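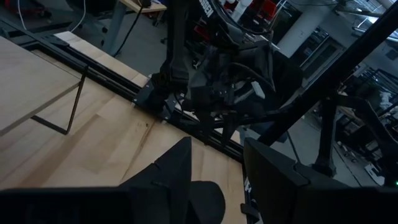

Two-arm bench with wood worktop, Prosham workshop.

Elitz Household Manipulation Study — call for participants

Elitz is recruiting 10 adults to score robot performance on household chores: folding towels, stacking dishes, wiping a counter. The question is whether current two-arm systems finish these tasks at a standard a person would accept at home. In the March round, most towel folds were rejected by the raters.

Each participant attends 2 sessions of 60 minutes. You do each chore once by hand, then watch the arms attempt it and mark the result on a form. No technical background is needed. Applicants must be 18 or older and able to stand for 10 minutes at a time.

Sessions are unpaid — parking is covered. Apply by 8/15/26 to Milagros Rivas, study coordinator, Elitz, Prosham site.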